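Notes on collecting demonstrations for the footwear task. Petent dataset, July 2018. Thread.

The target is a policy that takes two pairs of slides from anywhere on a tabletop and racks them side by side. Two arms, one table, one operator per episode. We have 2049 episodes logged so far. 90 of those are held out and will not be trained on.

Each arm also records from the wrist. Before a session I check that stream for exposure and for fingers in view. Auto exposure is disabled. Ceiling lights pull it around too much when the wrist rolls.

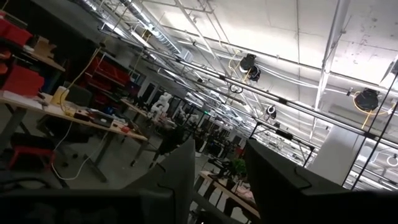
Duarte Sampaio asks whether the wrist stream is worth the disk space when a fixed view already covers the whole table, and says the Kundham people dropped theirs and saw no change.

Depends on the task. For pushing, I would drop it too. For grasping a strap, the fixed view loses the fingertips behind the gripper body in the last part of the approach, and that is where our failures cluster.

Start states. Early on, operators placed the shoes by hand and everyone placed them neatly. The policy learned neat. Now a script prints a position and heading for each shoe and the operator matches it, including the awkward ones where one slide points across the other.
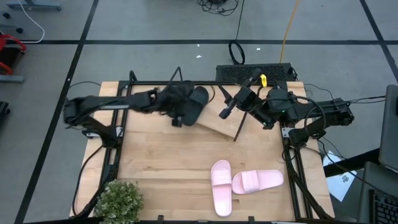
Order is left free. Operators may start with either color and use either arm. We log which arm made each grasp, and the Szilágyi loader can filter on that field if you want a single-mode subset.

Rejected episodes: 13 in the last batch. 2 were dropped frames. The rest were regrasps in which the operator let go and waited before trying again. Long pauses teach the policy to pause. Regrasps without the wait are kept.

An episode closes with all four slides in the row and both grippers open and clear. Heels can be uneven. The Skakura labeling tool stores that as a tolerance, so please don't discard data for crooked rows.

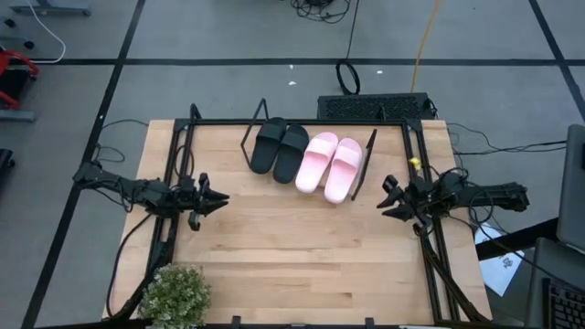

Two pairs in the row, grippers clear.

Next: same protocol, different footwear. Laces are out of scope until October.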